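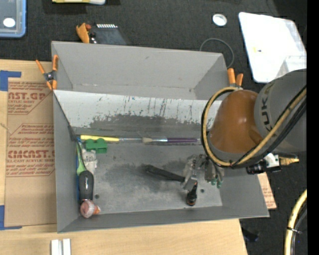 A paintbrush, a green toy brick and a small white plush toy in a grey tray.

Home blood pressure monitors: tips from a doubter

Every July the shops push wrist cuffs at half price. I tried one against my upper-arm monitor and got 163 over 90 on the wrist, then 141 over 81 on the arm a minute later. I know which one went back to Coltby.

Sit still for five minutes first, feet flat, arm resting on the kitchen table. Don't talk. Take two readings a minute apart and write both down, even the one you don't like.

Roll the sleeve right up or take the jumper off. The leaflet with my Zevumby cuff claims thin fabric makes no difference. I'd want to see that tested by someone who isn't selling cuffs.

Measure your arm before you buy. A cuff that's too small reads high, and "fits most adults" on the box tells you very little.

As for the 60 quid models with an app, paper and a pencil in the drawer do the same job. Take the paper to your surgery and let them judge the numbers.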